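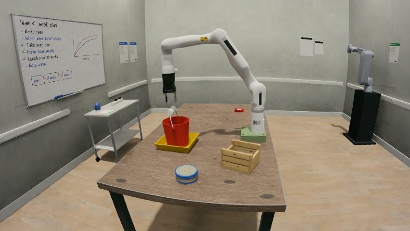 Why do so many people give up on a sourdough starter in the first month?

Mostly they feed it too little, keep it too cold and expect bread too early. A starter is a slow thing, and in a southern winter it becomes slower still.

I came to this country with two suitcases and no interest in bread. Where I grew up, one bought it from the shop downstairs, still warm, and the idea of making it at home was for grandmothers. Then I moved to Pearce, where the nearest loaf with a proper crust was a long drive away, and after one June of soft white slices I asked my neighbour for help.

My neighbour is Dennis Entwistle. He has baked at home since his children were small, and he keeps his starter in an old honey jar with a saucer on top. He gave me two spoons of it and one piece of advice, which was to stop looking at it. I did not follow the advice. I looked at it every hour, I moved it from the bench to the windowsill and back, and on the Monday it smelled like nail polish and I threw it away.

The second one I kept. Dennis told me that the sharp smell is only hunger, and that I should have fed it and gone to bed.

The flour question

Everybody who bakes has an opinion on flour, and it is seldom a mild one. Dennis uses plain baker's flour from the supermarket. His friend Neville Holroyd, who lives on the other side of the oval, will only use wholemeal rye for the feeding, and he buys it in sacks from a small mill called Judmont. I have tried both. The rye rises faster and has more colour of taste, if one can say so in English. The white is easier to wash from the jar.

For the loaf itself I take 400 grams of white flour and a handful of the rye. I know the handful is not a measure. Neville has told me this several times, and he has given me a set of scales so that I may improve.

The water I do not weigh either. I add it until the dough is soft and a little annoying to touch, then I leave it covered for half an hour before the salt goes in. My kitchen in winter is 12 degrees in the morning — the house was built by somebody who believed only in summer — so the dough goes in the oven with the light on and the door shut. At 21 degrees it behaves very well. I wrote this temperature on the cupboard door in pencil, and it is still there.

What a cold night does

When I was impatient, I baked everything on the same day. The loaves were pale and tasted of flour and nothing more. Now I shape the dough in the evening, put it in a basket with a cloth and give it a night in the fridge. In the morning the skin is dry and firm, and the knife goes through it without dragging. The flavour is deeper also, with some sourness at the end, as I remember it from the shop downstairs.

Dennis likes his less sour and skips the fridge. We have agreed to exchange half a loaf on weekends and to keep our comments short.

My starter has by now been given to four households in our street. One of them went on holiday and forgot it at the back of the fridge until it had a grey liquid on top. They poured the liquid off, fed what was underneath for several days, and it came back. I was less surprised than they were. Mine has a chipped jar now and a better place, on the shelf above the kettle, and I feed it when I make the evening tea.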